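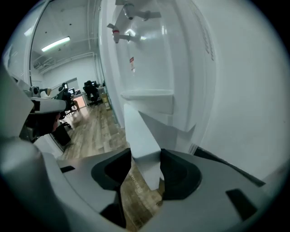 Gray housing, black rubber pads and a white finger between them.

The little movie houses that keep old films alive

My favorite seat in Boston is in the back row of the Plona, a movie house with 290 seats and a popcorn machine that you can hear straight through the quiet parts. I've been going for 12 years now, mostly on weeknights, and mostly to see things I could just as easily watch at home in my socks. I never regret putting my shoes on!

Last November they ran a whole month of silent pictures with live piano, and I went to nine of them (my family stopped asking where I was). Some nights there were maybe 30 of us spread around the room, coats piled on the empty seats, and we still laughed in all the same places. A pratfall from a hundred years ago gets a bigger laugh in company, even small company.

The Björklund, across the river, is the fancier cousin, with a proper balcony and armrests that don't wobble. They lean toward long, gloomy dramas with subtitles, and I've learned to eat a decent supper first. Then there's the Mandard, where the double features start late and the second movie is usually the one worth staying up for.

If you haven't been to a place like these in a while, pick a title you've never heard of and go on a rainy night. Get the small popcorn, too. The large at the Plona comes in a bucket, and I have yet to see the bottom of one.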